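The slow room

Floarea Mocanu sold her flat's telly in June. Never replaced it. "Evenings got long," she says. Good long, mostly.

Wood, for a start. A brown table, a figure on a stepped base. 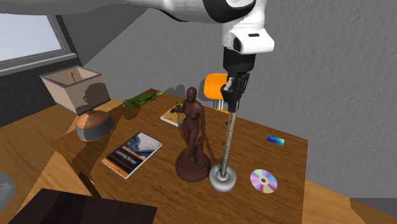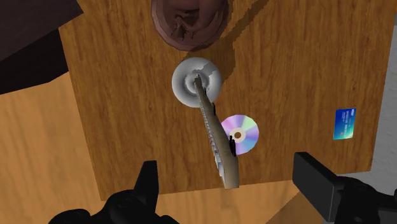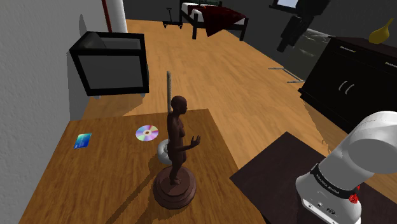
What people do instead

Read, obviously. Meinrad Zwahlen, 81, does jigsaws, 2000 pieces, usually sky. Évan Bouvier bakes, badly, and rings his sister. Phone stays in teh hall.

Not for everyone. Hryhorii Tkachuk lasted 12 nights in his place at Karutow, then a cup match came on. Fair enough.

Starting small

One evening a week. Lamp on, big light off. Chair facing the window or whoever else lives there. Floarea still watches films at her neighbours, five so far, and takes biscuts.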